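Looking After a Wooden Table You Intend to Keep

Posted 14 April 2023 in Kitchen & Workshop
By Ngan-ling Tu

I own one good table. It came out of a dining hall in Clernell when the place was refitted, it cost me more than my first car, and it has since been treated by my family as a cutting board, a homework desk, a bicycle stand and, one December, a bed for a very tired uncle. What follows is how I keep it going.

Everyday wiping

Use a cloth that is damp, meaning you wrung it out and then wrung it out again. Wipe with the grain. Dry with a second cloth right away. Dish soap is fine, a drop in a bowl of warm water. The spray that came free with your oven is for your oven.

Skip the green scouring pad. I know it's sitting right there by the sink looking useful. It will take the egg off and a patch of the finish with it, and you will spend the rest of your life putting a fruit bowl over the spot.

Find out what's on it before you put anything else on it

Old tables have had all sorts of things done to them by people with opinions. Turn a leaf over or crawl underneath and put a drop of water on a surface that got the same finish as the top. If it soaks in and darkens, you have bare wood or a tired oil finish. If it sits up in a bead, you have varnish, lacquer, wax or a fresh coat of oil, and you can leave it alone for now and go have lunch.

Oil over varnish does nothing except stay sticky. I did this to a side table and it collected cat hair until we moved.

White rings

A cloudy white ring is usually moisture caught in the finish, and it's the easy kind. Lay a clean cotton dishcloth over it and pass a warm, dry iron across for a few seconds. No steam. Lift, look, repeat. My neighbor Taras Vakulenko swears by mayonnaise left on overnight, and I have seen it work, though you do then have a table with mayonnaise on it.

Black rings are a different animal. Those are in the wood itself, often from a wet can or a cast-iron pan, and they want sanding or oxalic acid. If you go the acid route, wear gloves and eye protection, open a window, follow the label and keep it well away from food and children. Or learn to love the ring. Mine is by the salt.

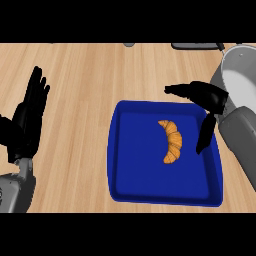 Pale wood with the darker grain lines running on the diagonal. Follow the streaks when you wipe or sand.

Sanding out scratches

Light scratches in an oiled top come out with 240 grit paper wrapped around a cork block. Go with the grain, use long strokes, and feather out well past the scratch. If you scrub at the one little spot you'll trade a scratch for a dent, and a dent catches the light every single breakfast.

Vacuum up the dust, then wipe with a barely damp cloth and let it dry all the way before you oil.

Dents can often be steamed out of solid wood with a damp cloth and the tip of a hot iron. It won't help if the fibers are cut. Don't try it on veneer unless you have a second table in mind.

Oiling

Once or twice a year is plenty for most households. Pour a little on a lint-free rag, rub it in, wait 30 minutes, then wipe off every bit that hasn't soaked in. People skip that last part, I suppose because it feels like throwing money away. Leave the extra on and you'll have a tacky table by evening and your newspaper will be part of it by morning.

Let it sit 8 hours before you put so much as a spoon on it. Longer if it's humid. Check the can too, as some oils need days or weeks to cure.

Please take the rags seriously. Rags soaked in linseed and other drying oils can heat up and catch fire all on their own. Spread them flat outdoors, one layer thick, until they're stiff and dry, or put them in a metal can filled with water and a lid on. Never ball one up and toss it in the kitchen trash.

Things I no longer bother with

Lemon oil polish. Smells wonderful, lasts until the next meal.

Walnuts rubbed on scratches. It does darken them a bit on a dark table. On a pale one you get a brown scratch, and somebody in the house may be allergic.

Tablecloths. They hide crumbs, which turn to grit, which you then lean on.

Coasters, in the sense of expecting anyone to use them. I have 33. They live in a drawer and are in beautiful condition.

One more on placement

Keep the table off the radiator and out of the hard afternoon sun if you can. If you can't, move the lamp and the fruit bowl now and then so the color changes evenly. Extension leaves stored in a closet will come out a different shade, and a few weeks out in the same light as everything else usually brings them closer.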